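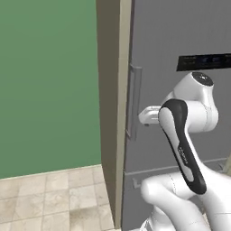

What do you get with the Elar Kitchen Pack?

A set of simulated kitchens for testing arm software, with 23 layouts, 211 door and drawer tasks, and a scoring script that runs overnight on one decent desktop. Robot models are included, and you can load your own arm if you have a clean model file for it.

I've been running the pack since May and I still look forward to opening it in the morning! The doors are what got me. Fridge doors in most simulators swing like a garden gate, but in Elar you set the seal pull, the hinge drag and the door weight separately, so a lazy grasp on a vertical handle slips right off (mine did, over and over, the first week). The arm in the fridge task above has a short white gripper with blunt fingertips, and with fingers like that I'd start with the approach angle before touching grip force.

Wall colors, floor tile and lighting can all be shuffled between runs. Leave the shuffle off until your policy can open one door in one room, then turn it up a step at a time. Saulius Ots wrote the shuffle tool and his notes in the install folder are worth reading all the way through.

Things I'd like to see fixed: the drawer tasks load slowly, display panels on appliances are for looks only, and the Nerkico importer drops joint limits if your file uses degrees. Loukia Triantafyllou posted a patch for that last one and it works great on my setup.

A full sweep of 427 runs takes almost 7 hours here with rendering off. Logs come out as plain text, one line per attempt, with the contact forces at the handle included. I love that part.

The single-seat license covers two machines. Updates go through the same installer.

Last updated Wed 13 February
Contact: Uchenna Oyelaran, Elar product desk | Copyright Elar | Back to top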